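Pinzas que nunca fallan

Caradog Wogan lleva desde mayo comparando pinzas y desconfía de casi todas. La última discusión en Tanarside, el taller donde trabaja, empezó con una cifra: 128 agarres seguidos sin soltar un cubo. La obtuvo la Landeg, una pinza de dos dedos, y la obtuvo en el simulador.

«Un cubo perfecto sobre una mesa perfecta», resume Wogan. «Me interesa saber qué pasa cuando la pieza lleva grasa».

La prueba enfrenta a la Landeg con la Pliler, también de dos dedos, con el mismo brazo virtual y el mismo controlador, firmado por Reda. Sobre el papel es un duelo limpio. En la práctica, el rozamiento lo decide quien rellena el archivo de configuración, y con un valor generoso hasta una pinza mediocre parece excelente. Pregunté de dónde salía el que estaban usando. Del ejemplo que venía con el programa, me dijeron.

La disposición de la mesa me convence algo más. No todos los cubos están a la misma altura: el verde espera encima del bloque naranja, y llegar hasta él exige otra trayectoria que bajar sobre el morado. Ahí sí puede asomar un mal controlador. De los dedos, en cambio, seguimos sabiendo poco.

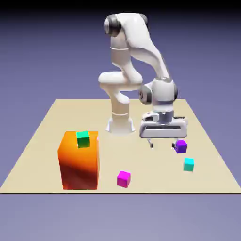
Lo que falta por medir

Wogan quiere repetir la serie con el brazo físico y 5 piezas sacadas del cajón de descartes. Reda propone antes otra ronda simulada, con el rozamiento variable. Me parece poca cosa para elegir una pinza, y yo no firmaría todavía ningún pedido.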